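25/07/2020

Long day at Kultside. Writing this down before I forget which numbers go with which run.

We finally have a result on the wrist question. For most of the spring I was collecting demonstrations the old way, driving the Koech arms with the leader handles, and the data was fine but slow. Then we switched to hand-held grippers, where the person just holds one in each hand and does the task at a table. The policy that comes out of it has never touched the arms until test time. My worry all along was that people move their wrists in ways the arms can't follow, and that we'd be filling the training set with motions that have to be thrown out later.

So the test was simple. Same task, same objects, two sets of 50 demonstrations. In the first set I moved however I liked. In the second I kept my wrists inside the range the arms can reach, which I had practiced beforehand by watching the joint readout on the monitor. Train one policy on each, then run both on the arms.

The free set trained faster and the loss looked better. On the arms it was worse. It would get to the jar, open up over the lid, and then ask for an angle the right arm doesn't have. The controller clips the command, the fingers come in flat, and the lid slides instead of lifting. The restricted set looked clumsy on the training curves and did the job more often. I don't want to put a percentage in here until I rerun it with the lights changed, but the gap was big enough that I stopped worrying about noise.

I had guessed it would go the other way. In October I wrote in this same notebook that natural motion would win because there would be less hesitation in it. There is less hesitation in it. It doesn't seem to matter as much as I thought.

Spent the rest of the morning on the filter. Nuvovness has a script that replays each demonstration against the arm model and drops any where the wrist leaves the limit for more than 40 frames in a row. I ran it on the free set and it threw out more than I wanted. Tried 100 frames and it kept nearly everything, including ones I know are bad from watching them. There must be a better rule than a plain frame count. The ones that fail all go out of range near the lid, and the ones that are fine go out of range on the way in, when nothing is being held. A limit that only applies while the fingers are closed might do it. I'll write that tomorrow if the machine is free.

Lunch at my desk. Leftover rice and an orange. Called the dentist and got put on hold, gave up.

After lunch I went back to collecting, since the plan is to get to 1000 before we send anything to the Mestamance people. The glass lid is still the hard part. It's clear, so the wrist view gives the policy very little to go on apart from the shine on the rim, and the rim moves when the light does. I pinch it by the edge with the right gripper and tip it as I lift. If I go straight up it tends to stick and the jar comes with it. The left hand is easier. The fingers only need to close on something soft, and the food pouch is forgiving about where you take it.
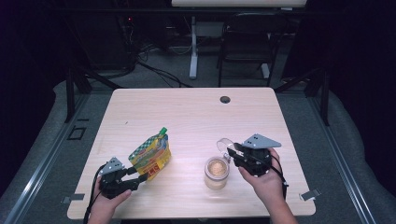
My forearms were sore by four. The handles are lighter than the leader arms but you hold the whole weight yourself, and the cables pull a little at the wrist. I took a break every block after that and the later takes are smoother than the early ones, so I should have been doing it from the start. Wrote it into the protocol sheet.

One thing to check. When I get tired I start cheating on the wrist rule, and I can't feel it happening. I only see it afterward in the replay. If the restricted set works because of the wrist range, then the tired takes are quietly mixing the two conditions. I should mark the block number on every take and see if failures line up with it. A beep when I pass the limit would be better still, and the pose data is live already, so it isn't much work.

Also need to change the batteries in the thermometer, and ask about getting the disk quota raised before the next upload.

Home by seven. Too hot to cook, had cereal. Read a few pages and couldn't tell you what was in them. Going to bed.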